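Chapter 6
Showing the Robot What to Do

After this chapter you will be able to
explain the difference between guiding by hand and guiding from a distance
choose between the two for a simple table task
plan a recording session and decide which recordings to keep
recognise the most common faults in a set of demonstrations

6.1 A task that is hard to write down

In the previous chapters we gave the robot its instructions in the form of points and lines. We measured where the part was, we typed the position, and the arm went there. This is a good method when the part is always in the same place. A palletising arm can work for years with such a program.

Now consider a different order: take the packet of tissues and put it on the other side of the table. A person understands this at once. For the programmer it is a long piece of work. The packet is soft. It may be lying flat or standing. If the fingers close too much, the packet bends and slips out; if they close too little, it stays on the table. We can try to write a rule for each of these cases, and students usually do try, and after one afternoon they have many rules and a robot which still drops the packet on Monday morning.

The other way is to do the task with the robot while its movements are being recorded. One such recording is called a demonstration. From a set of demonstrations a program can learn which movement belongs to which situation. How this learning is done is the subject of Chapter 7. In the present chapter we are concerned only with the demonstrations themselves, and with the person who gives them.

6.2 Two ways of guiding

Guiding by hand means that the teacher holds the arm and moves it. The motors must be in a mode where they carry the weight of the arm but do not resist the hand. The teacher feels directly when the gripper touches something, and for this reason beginners learn the method quickly. It has two weak points. The teacher stands close to the arm, so the hands and sleeves come between the camera and the objects. Also, a large arm is tiring to move, and a tired teacher makes short cuts.

Guiding from a distance, or remote control, means that the teacher moves some other device and the arm follows it. The device can be a joystick, a hand controller, or a small copy of the arm (the leader) whose joints are read many times in a second. The view of the table stays free. On the other hand, the teacher loses most of the feeling of touch, and there is always a small delay. You should expect the first recordings made in this way to be slow, with many stops before the object.

In the Funeo course, on which this book is based, both methods are used. The exercises were made with the Losumik recording program, but any program which stores joint positions and camera pictures with the same clock will do.

6.3 Preparing the table 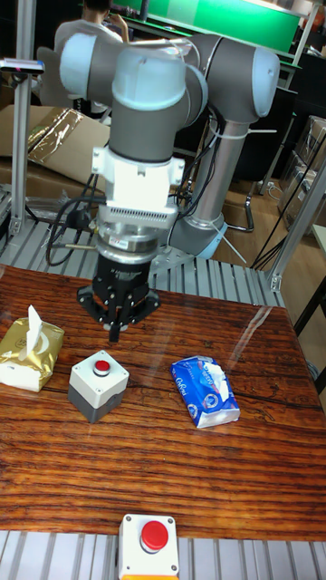
A demonstration is only as useful as the situation in which it was given, and many students prepare the situation too quickly. They put out one object, always in the same spot, and record the same movement again and again. The learner then has no reason to look at the object at all. It is better to have several things on the table, among them things which are alike in one respect and different in another. The two tissue packs are a good pair for this: one is gold with the tissue coming out of the top, the other is blue and lies flat, so the fingers must approach them differently. The red push buttons can be used in the same manner, as one is clearly larger than the other. Change the places between recordings, and write down the changes.

Look also at the light. A glossy table top gives bright spots, and these move in the picture when a lamp or the camera is moved. Keep the lamps as they are until the session is finished.

6.4 How many recordings?

For the first exercise, record 20 demonstrations and watch all of them before you go on. For the main exercise you will need 200. The Narnellow set, which we use for comparison in Chapter 8, has 2573.

Do not delete a recording only because it is not beautiful. If the gripper missed and the teacher corrected it calmly, keep it, for the learner must also see how to correct. Delete it if the teacher was distracted, if the arm hit the table, or if the recording was started late. Baek files have no mark for such cases, so the reason must be written in the session notes by hand.

Exercise 6.1 Choose one object and guide the arm to it by hand. Repeat with the remote control. Compare the two paths of the gripper and note where the arm stopped.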